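Forum » Manipulation » Results and write-ups » Slot insertion from wrist view only

Slot insertion from wrist view only, first numbers
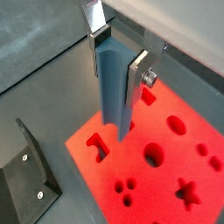 Debashish Begum
Did you count a retry as a success? I'd want first attempts kept apart, myself.

Anong Hemmin
Good question, and sorry, I should have put that in my post! We ran 106 trials with the foam tray and threw out 6 where the arm faulted before it moved, so 100 counted. A trial passes if the piece seats within 5 tries. I'll dig out the first-attempt figure, I promise.

Ketsara
Lovely work, but I'm with Debashish. Five tries is generous, and foam forgives a lot of sloppy angles.

Anong Hemmin
I don't quite agree about the foam (it grabs a tilted tip and then you're stuck), though a rigid tray is on the list for June.

Debashish Begum
Fair enough, I'll wait for June.

4 replies · 6 likes · Share
Contact | © Pranell Forums | Back to top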